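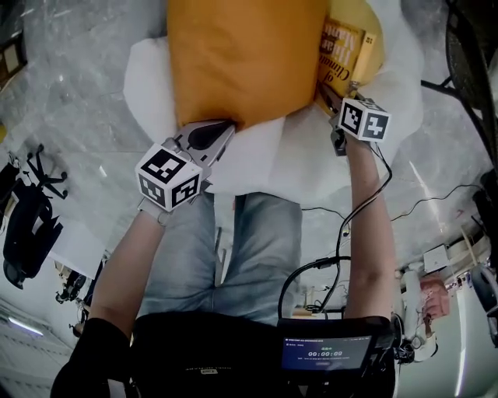 Yellow book, mustard cushion. Reading hour, Skonddale.

READERS WANTED - evening book circle, Skonddale branch

We need people who read. Fast, slow, out loud, whatever. The Hirkico Reading Room is starting a second evening circle in March and the first one is full, so please stop asking Fouad if he can squeeze you in, he can't.

What it is
One book every 4 weeks. We meet at 6:30 pm, upstairs, done by 8. Mostly nonfiction this time - mountains, weather, polar trips, one long book on salt. First title is Dal Bello by Imitz, the hut keeper's diary. 83 short chapters, goes quick. Loaner copies at the front desk, bring it back with the cover still on.

Who we want
Adults, 18 and up. No degree, no reading list, no need to have been in a group before. You should be OK with disagreeing out loud and being disagreed with. People who work odd shifts very welcome, you can miss a meeting and nobody will chase you. Miss three in a row and we give your chair away.

We'd really like some folks who DON'T usually read outdoors stuff. Last round was all hikers and we spent two meetings on boots.

Also wanted: one discussion lead (paid)
Small fee per meeting, paid end of month. You pick the questions, keep the time, cut people off nicely. Some prep at home, plus a half page of notes after each meeting for the newsletter. Experience teaching or running meetings helps. Spanish or Arabic a big plus. Settimio De Luca did it last year and will sit in for your first two so you're not thrown in cold.

Practical
Free to join. Tea is there, food is bring your own (no nuts please). Elevator works again. Street parking free after 6, the lot behind the bakery is NOT ours and they do tow. Chairs are hard - bring a cushion if your back is fussy. Large print for most titles if you ask at least two weeks ahead, audio for some.

How to apply
Readers: leave your name, a phone number and the last book you quit halfway, with a line on why. Paper form at the desk or drop a note in the box by the stairs.
Lead: same thing plus a short letter, one page max, and two times you could come in and talk. Adress it to Fouad Radwan, Hirkico Reading Room, PO Box 1064, Skonddale.

Places go in the order forms come in. We'll call everybody either way, might take a week or so.

Daytime circle is seperate, ask at the desk for that one.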